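Home | Articles | A–Z | Random page | About

Trestle table

A trestle table is a table whose top rests on two or more separate supports, called trestles, with no legs fixed to the top itself. I've been fond of them since I was a kid eating potato pancakes off one in my great-uncle's yard, so fair warning, this entry is longer than the one it replaced (the old one was four lines and one of them was about Vikings).

Origins

People were laying boards across props long before anybody wrote it down, so I won't pretend to give you a first one. What we do know is that in the Middle Ages most big European households ate off trestles. The hall was the dining room, the dance floor and the bedroom all in one, and after supper the boards came down and got stacked against the wall. That's where we get "board" in the sense of food, as in room and board. I love that one!

Fixed tables with joined legs took over in wealthier houses once families started eating in smaller rooms. Trestles hung on in barns, monasteries, workshops and anywhere a crowd had to be fed now and then.

Construction

There are two main families, and people mix them up all the time.

The loose kind is the older one. Each trestle is a sort of sawhorse, either with splayed legs or an upright post on a spreading foot, and the top just sits there. You can carry the whole thing through a narrow door, which I've done, in July, with my cousin going the wrong way on the stairs.

The braced kind has a long rail, the stretcher, running between the two trestles. The ends of the stretcher poke through slots and are locked with wedges. Knock the wedges in and the frame goes stiff; tap them out and it comes apart in a minute or so. A joint like this is called a tusk tenon, and it's worth learning to cut even if you never build a table.

Tops are usually planks set edge to edge. Wide planks swell and shrink across the grain with the seasons, so older makers put battens underneath and left the fixings a little slack. Glue a batten down hard and you'll hear the top split some dry winter night (ask me how I know).

The Lūse table

My favorite local version is the Lūse table, named for the village where the pattern was kept going. The carpenter Ivars Ozoliņš made them there for most of his working life, and his order book lists 167 of them, nearly all for weddings. They're 296 centimeters long. I always wondered why he didn't just go to 300, and the answer I got from Rimantas Adomaitis, who learned the trade in the same shop, was that the bed of the delivery wagon was a touch short and nobody wanted to buy a new wagon.

The Sudau table is a close relation, with a heavier foot and a rounded stretcher. If you find one with its wedges still in place, hang on to it.

Compared with other tables

A table with a leg at each corner is simpler to live with day to day. You can sit at the ends without bumping a trestle, and there's no stretcher for your feet to argue over (or rest on, which I'd call a point for the trestle). On the other hand, you can't take it apart for a party, and a long one is murder to move. 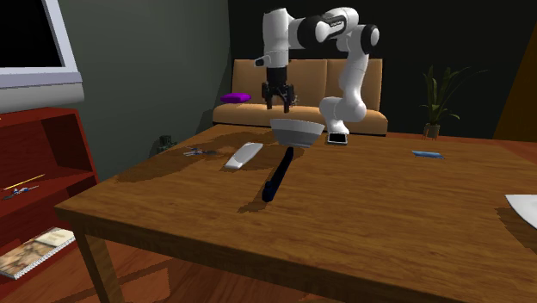 Wooden tabletop with visible grain, computer rendering.

Care

Wipe up spills, keep the top away from the stove, and check the wedges once a year. For a bare wood top I use plain oil and a rag, a thin coat, then another the next day. Lay the rags out flat outdoors to dry afterward, please, because oily rags in a heap can catch fire on their own.

If a trestle rocks, look at the floor before you start sawing at the feet. Mine rocked for two years and it was the floorboards.

See also: Sawhorse, Tusk tenon, Refectory table, Bench

Last edited 9 Aug 2018

2,651 views | 3 comments | Share

Contact | Copyright | Back to top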